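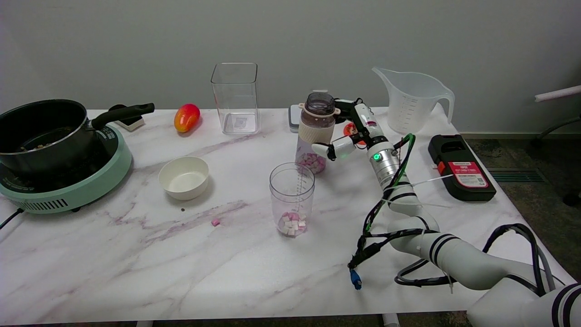
Marshmallows in the drink bottle, cream grip.

June, 4:20 pm. Dye bath notes, madder on wool, second round.

Ese wants the brick red from the old Okonkwo sample card again. Card only says "madder, 1936 recipe, soft water" and a smudge where the alum should be. So guessing.

Skeins: all the Gretbridge two-ply, scoured last night, left in the bucket till morning. Radomir weighed them dry before I got in and wrote it on the back of an envelope. Envelope now taped to page opposite. Do NOT throw out.

Mordant first. Alum at 20 percent weight of fiber, bit of cream of tartar. Held it just under a simmer for an hour, let it cool in the pot. Wool felt slightly sticky after, more than last time. Too much alum? Yetunde says no, she gets that every batch with the two-ply and it rinses off. Rinsed twice anyway.

Madder: chopped root from the Drirkon order, lot 911. Soaked overnight, strained through the old curtain. First bath went in at 38 C and came up slow. This is where round one went brown - we let it run away while everybody was on the phone to Skuvovport about the missing crate. Stayed with it this time, lid off, thermomter clipped to the side.

Color at pull:
skein A - orange, flat, sort of tinned soup
skein B - better, close to brick in daylight, pinkish under the tube light
skein C - same as B but streaky at one end where the tie was too tight. My fault, tied it in a hurry

Amarachi thinks it's the water. Tap here is hard, round one was tap, round two was half tap half rain from the barrel. She wants a pinch of chalk in one and none in the other. Fine but then the soft water line on the card makes no sense?? Ask Apostolos, he had the other half of those cards at one point.
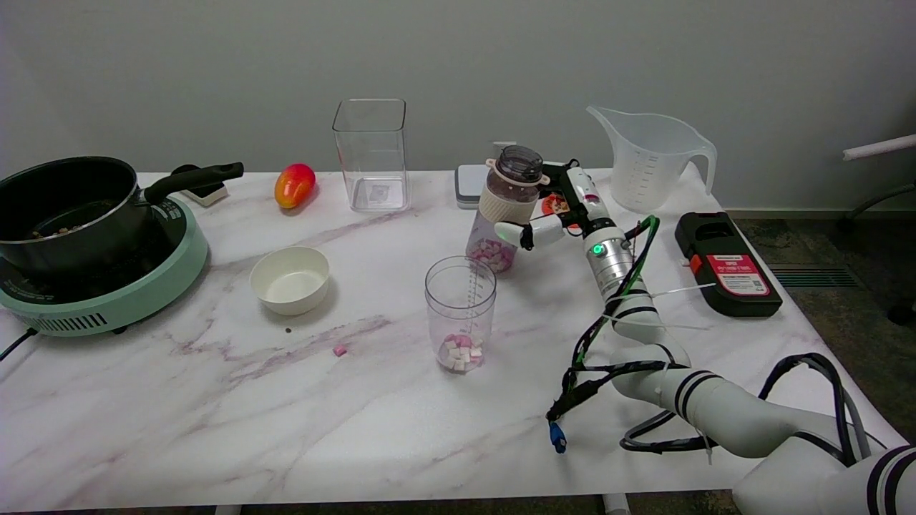
Mango, white bowl, one marshmallow on the table.

Afterbath: split skein B, one half in plain water, other half in a weak vinegar rinse. Vinegar half went yellower straight away. Not doing that again.

Still to do
- lightfast strips in the south window, cover half with foil
- retie C with loose figure eights, overdye in the exhaust bath if there's any color left in it
- wash test on A, it's ugly so use it up
- reorder root, ask for finer chop
- crate, Skuvovport, again

Exhaust bath is in the lidded bucket by the sink, labeled. Smells like wet hay, that's normal. Use it by tommorow night or tip it out.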